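Home Fix Forum > Cleaning & Storage

Scratched up metal bin – can I save the floor of it, and should I be putting small stuff in it at all?

Posted by Ningsih Majimbun
Fri 4 February
3,974 views

Hi everyone! I have fallen completely in love with a big sheet-metal bin and I need some help treating it right. It came out of a workshop clear-out, it's gray, it has a tall back and sides that come down to the front, and it's going to be the catch-all for my hobby room. You know the kind of stuff I mean: pouches, little gadgets with a loop on the end, toys that wander in from the rest of the house, cords, a tape measure or two. Before this I had everything in shoe boxes, so it already feels like a huge step up!

My trouble is the floor of the bin. The walls look pretty good, but the bottom is scuffed all over, with pale scratches and dull patches, and it gets worse toward the middle. I wiped one corner with dish soap and warm water and the marks stayed put. Can I polish them out? Do I have to paint it? And will the metal rub off on fabric things? I have a couple of black pouches I'd hate to ruin.

Also, small things slide around and I end up digging. I want to keep it open on top so I can just reach in and grab what I need. Dividers, trays, a mat, I'm open to anything.
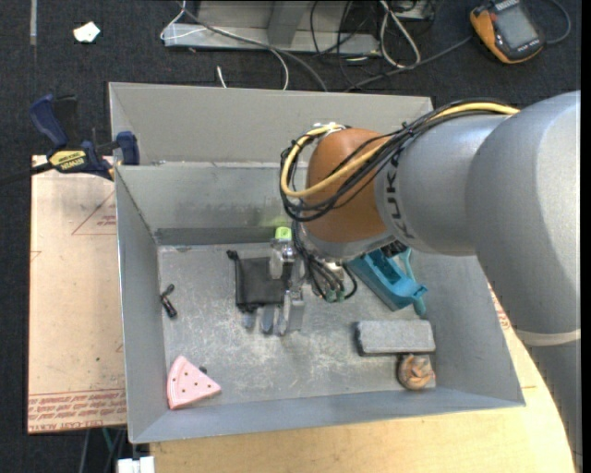
3 replies – oldest first

Priit Vasiliauskas
Member, 204 posts

Oh, I love these bins. I've had two from Stirkley for years and they only get better looking.

First thing, find out if the scratches are in the metal or on top of it. Drag your fingernail across one. If your nail catches, it's a real scratch and you won't polish it out without a lot of work. If it glides right over, there's a good chance you're looking at stuff that rubbed off onto the bin, and that can come off. Try a paste of baking soda and water on a soft cloth, small circles, rinse, dry it right away. Don't go at it with steel wool. I did that to my first one and made a shiny spot the size of a dinner plate that I still see every time I open the garage.

Second thing, do the white cloth test before you put your pouches in. Take a clean, dry white rag and rub the floor hard for a minute. If the rag comes up gray, whatever is on it will end up on your fabric too. Wash again and keep testing until the rag stays clean. Mine took 3 rounds!

I wouldn't paint the floor of it. Paint on a surface you're dropping things on all day chips, and then you've got chips in with your stuff. Paint the outside if you want a color – mine are a nice dark green and I smile every time I walk by.

For the sliding, get a mat. Thin cork or the ribbed rubber they sell for tool drawers, cut a little smaller than the floor so you can lift it out and shake it. It covers the scratches as well, so you may decide you don't care about them anymore. Make a paper pattern first if your sides slope like mine do. I measured at the top the first time and the mat curled up the walls like a taco.

Sarmīte Kütt
Member

just leave it scratched, its a bin. the marks mean somebody used it. put a towel in the bottom

Dalia Sproģis
Regular helper

Yes to the mat, and yes to the rag test! I'd add something on finding things, which is the part I get excited about.

Color makes such a difference. A black pouch or a little black gadget is easy to spot on light gray metal and disappears on a black rubber mat. A pink toy you'll find on anything. So if most of your small things are dark, go with plain cork or a light gray liner. I bought black first and spent a whole winter patting around for my lens cap.

For dividers, skip anything tall. You said you like to reach in and grab, and tall dividers turn that into threading your hand down a slot. I use shallow trays, 8 of them, from a Pleltovier drawer set, and they sit loose on the mat so I can shuffle them whenever a new project takes over. Flat soft things like pouches go on one side by themselves. Things with loops I hang from magnetic hooks on the tall back wall, but check that a magnet sticks to yours before you buy any. Some sheet metal won't hold one.

One more little thing – run your hand carefully along the top edges. If any part feels sharp, slide on some rubber edge trim. It comes by the roll, you cut it with scissors, and it makes an old workshop bin feel so much friendlier. Please come back and tell us how it looks with everything in it!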